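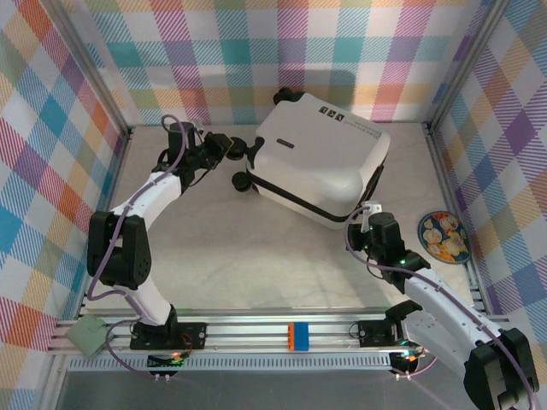

Ticket 3235 – left arm loses connection partway through an episode
Opened by: Siham Hegazy, student robotics project
Status: open

Running the suitcase task with both arms. The left arm stops responding after 600 steps, sometimes sooner. The right arm keeps going. No error on screen until the script times out after 30 seconds.

Tried so far:
Restarted the Kutar driver. Same result.
Swapped the USB ports for left and right. The fault stayed with the left arm.
Ran the left arm alone with no task loaded. It dropped at step 163.

Reply from Sandrine Lebrun, 26 May 2024
Looks like the cable or the board, then. Power off before touching either one. Reseat the connector at the base first, then the one at the wrist, and move the elbow by hand through its full range – watch for the cable pulling tight. Send me the Rudd log from the next run.

Siham Hegazy
Reseated both. Two full runs with no drop. Log attached. I'd like three more runs before we close this.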